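Shared workroom on Dunitz Street gets its big table back

Anyone who has dropped in at the shared workroom on Dunitz Street this winter will remember the old center table, the one with the wobble and the folded cardboard under one leg. It has finally gone to its rest, and a much better one has taken its place, just in time for the spring round of evening classes that starts in March.

Thanasis Tsoukalas, who has looked after the Imville rooms for longer than he cares to say, spent a good part of the winter on the question of what a big worktable ought to be. He wanted something wide enough for people to reach in from more than one side, pale enough that a dropped screw shows up, and easy to patch when one corner gets more than its share of wear. In the end he settled on light panels laid over a wooden board, so a tired section can be lifted out and swapped without throwing away the whole top. The materials came to 600 dollars, and 200 of that was a gift from the Stefanou hardware store, for which everyone is very grateful.
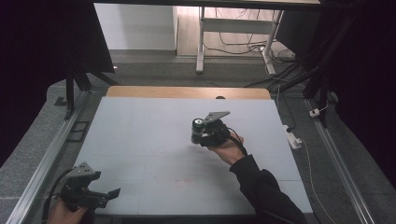 The room still has its soft gray carpet, and the white desk is staying too, much to the relief of the people who like to spread their paperwork out on it. The cables are next on the list – Thanasis has promised to get them up off the floor before the classes begin, and he has been reminded of this promise more than once, always kindly.

Panagiotis Gkikas will teach the first class, an introduction to small repairs for grown-ups who have never held a soldering iron and would quite like to. There are 18 places, the fee is 5 dollars an evening, and tea is included. Sign up at the front desk of the Brivberg building any afternoon, and do bring along that lamp or radio you have been meaning to fix!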